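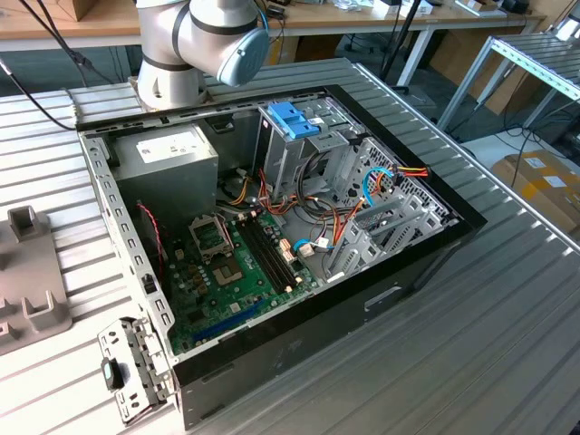

Comparing Two Rice Cookers for a Shared Student Kitchen

Group report by Rutilio Beltrán, Maricruz Medrano and Azucena Arriaga
Supervisor: Refugio Zamudio

Last updated: April

Introduction

The shared kitchen at Ruria residence has a stove and a microwave, and most evenings the stove is full by six. Several residents have asked for a rice cooker that can be left on the counter. The housing office agreed to buy one and asked our group to compare the Huerta and the Isireo, which are both sold by Wurkilari, the shop in town that supplies the residence. This report covers how the cookers performed with white and brown rice, how well they kept rice warm, and how easy they were to clean. We did not test cake, soup or any of the other programs.

The cookers

The Huerta is the simpler machine. It has one lever that goes down to cook and pops up to warm, a glass lid that lifts off, and a thin aluminum pot with no coating. The manual is a single folded sheet. The Isireo has a hinged lid with a seal, a thicker nonstick pot, a small display and separate programs for white rice, brown rice and porridge. It also has a timer for a delayed start.

The residence limits any countertop appliance to 1,000 watts. Both cookers are under the limit according to their rating plates. We did not measure the power draw ourselves, as the meter we had planned to borrow was not available.

Method

All cooking was done in the Ruria kitchen in the late afternoon. We bought one sack of long-grain white rice and one of medium-grain brown rice so that the grain was the same each time. Rice was weighed on a kitchen scale, rinsed until the water ran mostly clear, and drained in a sieve before it went into the pot. Water was also weighed. The lines inside the pots are based on the measuring cup in each box, and the cups are not the same size, so we ignored them.

We used the same ratio of rice to water in both cookers. For brown rice we added more water, following the advice on the sack. Each cooker was left closed after it switched to warm so the rice could rest, and then the rice was turned over with a plastic paddle.

Samples were taken from the top, the middle and the bottom of the pot and put in plain white bowls. Arnaldo Baptista, who lives on the floor above and took no other part in the project, tasted them without knowing which cooker they came from. Azucena and Maricruz tasted them as well, but they had done the cooking and usually knew. Their notes are kept apart from his in our log.

Results: white rice

The Huerta was clearly faster. It had switched to warm and finished resting while the Isireo was still cooking. The rice from the middle of the pot was good, with separate grains and no hard centers. At the bottom there was a tan crust that had to be scraped off with the paddle. Arnaldo liked the crust and marked that bowl as his favorite. Starchy water came out around the glass lid with larger batches and ran down onto the counter.

The Isireo took longer but the rice was more even. We could not tell the top sample from the bottom one by texture. It was a little softer than the Huerta rice, and Azucena found it too soft. Using slightly less water fixed this in a later batch. No water came out of the lid, although a fair amount of condensation dripped down behind the hinge when the lid was opened.

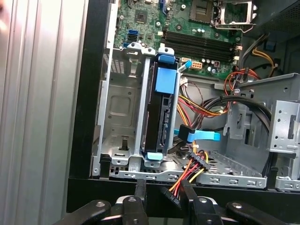 Open computer case with the memory slots empty.

Results: brown rice

Brown rice was harder for the Huerta. The lever popped up when the free water was gone, and the grains on top were still chewy in the center. Adding more water helped, but then the bottom layer turned to paste before the top was done. Soaking the rice first gave the best result, though people in a shared kitchen may not plan that far ahead.

The Isireo handled brown rice well on its own program without soaking. The program is long, and the display does not show the time remaining until the last part of the cycle. Maricruz thought this would lead to people opening the lid to check. We did this once ourselves and the batch came out slightly dry on top.

Keeping warm

We left white rice in both cookers on the warm setting for 2 hours. In the Huerta the crust had become thicker and harder, and the edges of the rice had dried out. The Isireo rice was close to how it had been at the start, with some dryness near the wall of the pot. We do not suggest leaving rice overnight in either one.

Cleaning

The Huerta pot needs soaking because of the crust, but it can be scrubbed with anything, and there is no coating to lose. The glass lid washes like a plate. The Isireo pot wipes clean in a minute. Its inner lid and steam cap have to be taken off and rinsed, and the steam cap is small - it went missing on our second afternoon and was found in the drying rack under a colander. Metal spoons would damage the nonstick coating, and there are a lot of metal spoons in that kitchen.

Problems with the project

We only had one unit of each model, so we cannot say if another one would behave the same. The outlet near the window turned out to be loose and one Huerta batch was lost when the plug slipped. That batch is not in the results. Our tasting panel was small and only one of the tasters was blind.

Recommendation

For the shared kitchen we recommend the Isireo, mainly for the brown rice and the warm setting. It should be bought with a spare steam cap, which Wurkilari can order, and a plastic paddle should be tied to the handle. If the office wants the lower price, the Huerta is a reasonable choice for white rice only, and it should stand on a tray to catch the overflow. Rutilio will pass the cooking log and the water ratios to the housing office with this report.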